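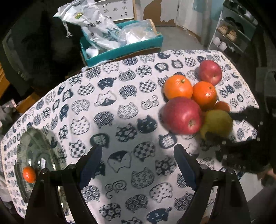 Février, reprise à 9 h 40

Tâche « fruits vers assiette », démonstrations à deux mains avec les pinces tenues. Le jeu compte 2407 épisodes retenus ce matin, toutes nappes confondues. Objectif de la série fixé avec Ngan-ling Chiu : 3886. On continue avec la nappe à têtes de chats jusqu'à la fin de la semaine, puis on repasse à la nappe unie.

Réglages inchangés depuis hier. Exposition bloquée, balance des blancs bloquée. Ouverture des doigts remise à zéro avant chaque série, doigts complètement fermés puis complètement ouverts, deux fois. Horloges des deux pinces recalées sur Ketix au démarrage et après chaque changement de batterie.

Consigne donnée aux opérateurs :
- départ pinces ouvertes, au-dessus de la table, une seconde sans bouger
- un seul fruit à la fois
- poser, ouvrir, remonter à la verticale avant de repartir
- ne pas pousser un fruit avec le dos du doigt pour dégager le voisin
- fin d'épisode quand les deux pinces sont revenues ouvertes

Le point qui pose problème est le quatrième. Quand les fruits sont serrés en tas, on a tous le réflexe d'écarter la pomme pour attraper la mandarine. La politique entraînée la semaine dernière a appris ce geste et le refait même quand la mandarine est seule. J'ai repris les épisodes concernés dans Stavotura et j'en ai marqué 317 « poussée ». Je ne les supprime pas pour l'instant, ils sont sortis de l'entraînement par filtre. Ngan-ling voudrait les garder pour une tâche de désencombrement à part, à voir.

Pour les poires : prise par le côté, à mi-hauteur, doigts parallèles à la table. Par le haut, le fruit tourne et l'épisode est à refaire. Pour les pommes, ouvrir au maximum avant de descendre. Les petites mandarines passent dans tous les sens.

Assiette en verre : le suivi de pose Tinditar n'aime pas les reflets. Avec la nappe à motifs il tient mieux qu'avec la nappe unie, les points d'accroche sont plus nombreux. Il décroche quand même si on reste trop bas au-dessus du verre. Rester à une bonne main de hauteur entre deux déposes. Si la trajectoire saute à la relecture, jeter l'épisode sans essayer de le recoller.

11 h 15. Pince droite, jeu dans le doigt intérieur. Vis resserrées, frein-filet faible. Refait la calibration d'ouverture, écart revenu dans la tolérance. Les épisodes faits entre 10 h 30 et 11 h 15 sont à relire avant import, je les ai mis dans le dossier « à vérifier » et pas ailleurs.

14 h 00. Essai de comparaison avec la téléopération sur le bras Fairclough, même tâche, même disposition de départ. C'est nettement plus lent et les gestes sont hachés à l'approche. En revanche, les trajectoires sont toutes atteignables par le bras, alors qu'à la pince tenue on se permet des inclinaisons de poignet qu'il ne sait pas faire. Sur l'ancien lot, le filtre cinématique avait rejeté 699 épisodes pour cette raison. Donc : poignet moins couché, surtout en fin de course côté droit. Je l'ajoute à la consigne.

À faire :
- relire le dossier « à vérifier »
- varier la position de l'assiette, elle est trop souvent à gauche
- varier aussi l'ordre, on commence toujours par les mandarines
- relancer l'entraînement sans les « poussée » et comparer sur les mêmes départs
- commander des patins de doigts, ceux de la pince gauche commencent à s'user
- demander à Ngan-ling si on garde deux fruits par épisode ou si on passe à trois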